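Review: Marska two-arm kitchen system, as supplied by Itix
Published by the Brukbridge Domestic Equipment Service, May 13, 2018
Reviewer: Parveen Khan

The service was asked to consider whether the Marska, a pair of arms fixed to a table and sold with control software named Mabuza, is ready for use in supported housing and small catering kitchens. The system was on loan to us for 40 working days. It was judged on ordinary chores only: setting out cutlery, moving sliced food, wiping surfaces, and passing small items from one arm to the other.

Setting up

Installation took two members of staff most of a day. The table must be level and the arms firmly fixed, and the printed guide covers both points well. It is less helpful on cabling. Any kitchen considering a purchase should allow more room behind and beneath the table than the supplier's drawing suggests.

Performance

Over the loan period the system attempted 2,056 separate tasks and completed 817 of them without help from the operator. That figure hides wide differences between chores. Cutlery was handled fairly well when the pieces were set apart, and poorly when one lay across another. In the second case the grippers tended to take both pieces or neither. Plastic cutlery gave more trouble than steel, as it slid away at the first touch.

Soft food remains a weakness. Slices of cucumber and lemon were often marked by the grip, and thin slices stuck to the board. A kitchen assistant clears a board of this sort in a few seconds; the Marska needed about 40 seconds when all went well, and would sometimes stop halfway and wait for instructions.

Passing an item between the arms was the chore we had expected to go worst, particularly with round or see-through objects. Results were better than feared. The arms approach each other slowly and the movement is steady, though the receiving gripper was inclined to close too early. An update to Mabuza during the loan improved this, and we would like to see the same attention given to wiping, where the system missed corners throughout.

Safety and noise

No member of staff was struck or pinched. The arms stop promptly when touched, and they are quiet enough for conversation to continue beside them. Cleaning is another matter - the grippers have many small gaps, and we could not satisfy ourselves that they met the standard expected for food preparation.

Recommendation

The service does not recommend the Marska for unattended household or kitchen work at present. It may be of use to colleges and training kitchens where an operator is always at hand.

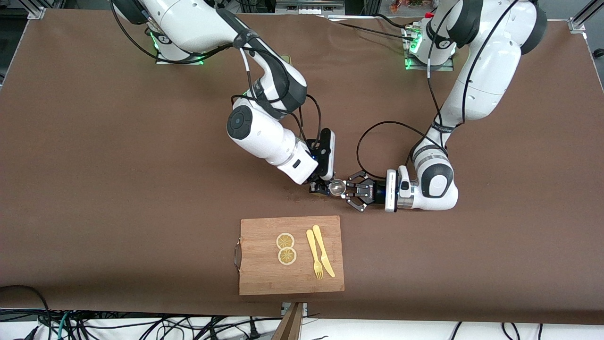

Itix has offered a second loan once washable gripper covers are available. The service has accepted, and the same set of chores will be repeated with the same staff. Organisations in the Brukbridge area that wish to attend a session may apply in writing to the equipment office.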